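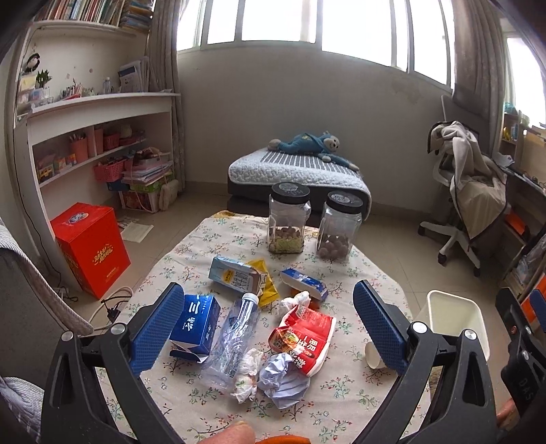

Rustad releases planning update for table-clearing software

Robotics software firm Rustad has released a new version of Illen, its task planner for household clean-up, with changes aimed at cluttered tables where packaging, paper and bottles lie on top of one another.

The release went out to existing license holders in January 2023. It replaces a version from August that the company said was too slow when objects overlapped.

Illen takes in camera images from a gripper-mounted view and decides which object to pick up next, where to place the fingers and where to put the item down. The earlier planner worked out a full order for the whole table before the first grasp. If a tissue shifted or a carton rolled, it had to throw out the plan and start again.

The new version plans two grasps ahead and checks the table again after each one. Sigrun Engström, who leads the planning team, said the change cut the waiting time between picks on the company's own test tables.

"Litter moves when you touch it," Engström said. "A long plan for a pile of wrappers is out of date by the third item, so we stopped making long plans."

The planner was tuned on 1,890 recorded clearing runs done by people using hand-held grippers in ordinary rooms. The tables in the recordings hold crumpled tissues, crushed plastic bottles, drink cartons, paper cups and opened food packages, often next to things that should stay where they are, such as lidded jars. Another 137 runs were held back for testing.

Sorting what stays from what goes has been the harder problem, according to Kaj Egilsson, who works on perception. Clear bottles are a particular trouble. The depth estimate tends to pass through the plastic and land on the cloth underneath, and a patterned tablecloth makes the outline harder to find. Illen now combines the outlines from several views before it commits to a grasp on anything transparent.

Soft items are handled differently as well. For tissues and thin wrappers the planner no longer looks for a pair of matching edges. It picks a high point in the material, closes the fingers over it and lifts slowly, and if the grip signal stays flat it tries once more at a second point before moving on.

Rustad has also added a keep list. Users can mark objects in a single image of the table, and the planner treats them as fixed obstacles for the rest of the job – it will reach around them but will not push them. The list is saved with the room profile and can be edited in a text file.

Jutex, a service robot builder that has used Illen since the first release, tested the update before it went out. Panagiotis Mladenović, an integration engineer at the company, said the keep list was the most useful part for his group. He was less happy with the new log format, which breaks older replay scripts.

"We had over 934 saved logs that would not open," Mladenović said. "There is a converter now, but it came late."

Gunnel Magnusson, product manager at Rustad, said the converter is included in the installer and that the old format will be readable until the next major version.

Some limits remain. The planner does not detect liquid inside a cup or carton, and the release notes advise users to keep the tilt limit at 22 degrees when carrying either one. Stacked paper is treated as a single object. Support for two arms working on the same table is still listed as experimental – it is turned off by default.

License terms have not changed. The update is free for current customers, and the recorded runs are not part of the download.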